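Filed under: Guides > Trusts and Grants > Reporting

How to write an end-of-grant report for a small foundation

By Sobia Hashmi
26 September 2025

Most small foundations ask for a report when the money has been spent. It can be done in an afternoon if the paperwork is in order.

1. Find the original application. Copy out what you said you would do and use those lines as your headings. Funders read the report next to the application, so keep the same order.

2. Add up the spending. Use the budget lines in the award letter. If you moved money between lines, say so and give the amount. The Akutholm project had a grant of 2,879 and underspent on room hire by 200. They asked to put it towards travel, got a yes by email, and quoted the email in the report.

3. Give the numbers you promised. If you said 80 people and reached 64, write 64. Add a sentence on why, and another on what you changed.

4. Include one or two short accounts from people who took part. Get written permission first. Change names if asked.

5. Say what did not work. Danjuma Anozie, who reads reports for the Lozano fund, skips to this part first — two honest paragraphs are plenty.

6. Check the form. Some funders want a PDF, others an online form that times out. Write it in a separate document and paste it in.

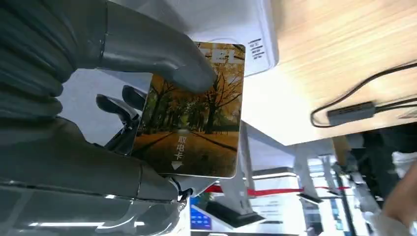

A plastic card held upright in a dark grey robotic hand.

7. Have a trustee read it before it goes. Keep a copy with the receipts, and note the date you sent it.

If you are going to be late, write before the deadline. A grant ending in December often has a report due a month or two later, when everyone is busy with the next round.

1,262 shares | 4 comments

Related guides
Restricted and unrestricted funds
Asking a funder for a budget change
What to put in a case for support
Ermanno Caputo on multi-year grants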